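I gave up the car in June. It needed a new transmission, the quote came to more than the car was worth, and I had 3000 dollars set aside that I didn't want to hand to a garage. So I sold it for parts and bought a bus pass.

The 26 goes from the end of my street in Mernisham to the Plokport ferry landing. It takes 60 minutes when the drawbridge is down. By car it was less than half that, and I expected to resent the difference. I did for the first couple of weeks. Then I started bringing a book.

The morning bus is fairly quiet. Most people get on at the hospital stop and get off at the mill, and after that there are usually seats near the back. The heater under the last row on the left is too strong, so I sit on the right. The driver on the early run brakes gently. The one on the later run doesn't, and you want to be holding something before the Jendivitz roundabout.
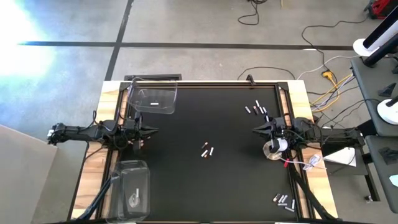 Groceries were the part I had to rethink. I used to do one big shop and fill the trunk. Now I go twice a week and carry what fits in a backpack and one tote. I buy fewer cans and no more giant bags of rice. Palamarchuk, the bakery by the landing, marks down its rye after five, and my bus home leaves at twenty past, so I eat a lot more rye bread than I used to.

The evening service is the weak point. The last 26 leaves Plokport at 9:40, and if you miss it there is a taxi or a long walk along the river road, which has no sidewalk for most of the way. I've missed it once. I took the taxi.

I've also had to say no to a few things. There is no bus to the lake at all, and the trailhead I like is four miles past the last stop. I thought about a folding bike – the buses let you bring one on – but I haven't found a used one at a price I'd pay.

The insurance company mailed me a refund of 246 dollars for the unused months. I put it toward a decent rain jacket and better shoes. The shoes were worth it. The jacket leaks at the left shoulder and I need to send it back before the return period ends.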